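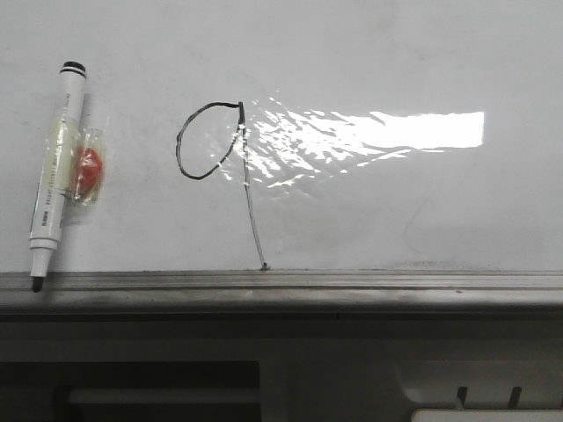

Kamrul Bhuiyan claimed to have seen episode 12 of Puvum, and I didn't believe him. Plenty of people had claimed it before. The series ran to eleven episodes, everyone knew that, and the twelfth was supposed to have gone out once, late at night, on a channel that closed the following month. In it the fire mage Saarela was meant to turn on her own guild and burn down the Tower of Cinum with the other three Wardens inside. Kamrul told us this standing at the whiteboard in the room above the library, where a marker was taped to the surface with a little red thing caught under the tape, and he kept glancing at it as though he might be asked to draw something. He wasn't asked. I asked him what colour her cloak was.

"Grey," he said.

"It's green in the other eleven."

"Well, it was grey in this one."

Afroza Chowdhury wrote that down. She wrote everything down. She had a notebook for each character and a fat one for Saarela, and she wanted episode 12 to exist so badly that I'd have trusted her opinion on it about as far as the stairs.

"Grey could be mourning," she said. "For Zotby."

"Zotby isn't dead," I said.

"He might be by twelve."

You see the problem. Once you let in an episode that no one can check, you can prove anything with it. I had been through this with the alternative ending to the film, and with the deleted flashback, which was a drawing somebody's cousin had done. I was tired of it. I wanted to talk about the second half of episode nine, as it said on the poster, and go home.

Kamrul sat down. He was older than most of us, in a good coat, and he had only come twice. He didn't look like a liar, but then the cousin hadn't either.

"What happened at the end?" said Gayan Gazi, from the back.

"She puts the fire out."

"You said she burned the tower down."

"She starts to. Then the Wardens come up the stairs, and she sees that Zotby has brought a bucket. One bucket of water, for the whole tower. He's carried it all the way up from the yard and most of it has gone down his legs. She looks at him for a long time and then she puts the fire out herself. And he tips the bucket over the ashes anyway."

It went a bit quiet. I'll admit it was a good ending. That made me trust it less. The real Puvum was never that well written. Episode six is nearly all recap. In episode ten Saarela's eyes change sides, so that the scar is over the wrong one, and there's a horse in the battle that simply stops being there. People who make up lost episodes always make them better than the ones we've got.

"Who did her voice?" I asked.

"The same woman, I think. I was nine."

"You think."

"Tharindu," said Afroza.

"I'm only asking him."

"You're asking him like he's stolen something."

I said I'd get the teas, and I went down and got them. When I came back up Gayan had put episode nine on after all and they were watching the duel on the bridge, which I've never cared for. Saarela's flames are the same four drawings going round and round. Kamrul was watching it with his hands on his knees. During the part where Zotby falls in the river he laughed out loud, half a second before the splash.

Afterwards I walked with him to the bus stop, mostly to see if he'd change the story. I asked about the cloak again and he said grey. I asked how many stairs there were, and he looked at me.

"How would I know how many stairs?"

"It's 800. They say so in episode two."

"Then I suppose he carried it up 800 stairs."

A real fraud would have had the number ready. I thought about that, and then I thought that a clever one would have known I'd think it.

"Where did you see it?" I said. "What house, what room?"

"My aunt's. We were all sleeping there because my father was in hospital. It was September and too hot to sleep, so I went down and put the telly on with no sound. That's why I can't tell you about the voice. I only said the same woman because you wanted me to say something."

"So you had no sound at all."

"No."

"Then how do you know it was called episode 12?"

"I don't. I never said it was, until that girl with the notebooks told me it must be. I said I'd seen one that none of you had mentioned."

His bus came. He put his hand out for it, although it was stopping anyway, and got on without saying whether he'd be back.

I went home and did what I should have done in the first place, or should have left alone. I own all of it: the tapes, the discs, the box with the bent corner. I'd lent them to Shahnaz Bepari the winter before and she had returned them in the wrong order with a note saying the horse had upset her. I put on episode four. There's a dream in it, early on, that I always skip, because it's slow and there's no talking. I let it run.

The dream is washed out, nearly all one colour. Saarela stands at the top of a tower and her cloak is grey. There's some fire in one corner. Zotby doesn't come into it. There isn't a bucket or a stair. She stands there, the light goes down behind her, and it cuts to breakfast.

So that was that. A boy up too late had seen the dream from episode four and put the rest in over the years. I was right, and I got as far as typing it to Afroza, cloak and all, with the minute and the second where she could find it.

Then I watched it again. At the very end, before the breakfast, the stones under her feet go dark from left to right. It takes perhaps a second. It might be a shadow. The drawing in that episode is terrible, and I've said so many times.

I didn't send the message that night. I went and found the tape of the original broadcast, to see if it was on that one as well.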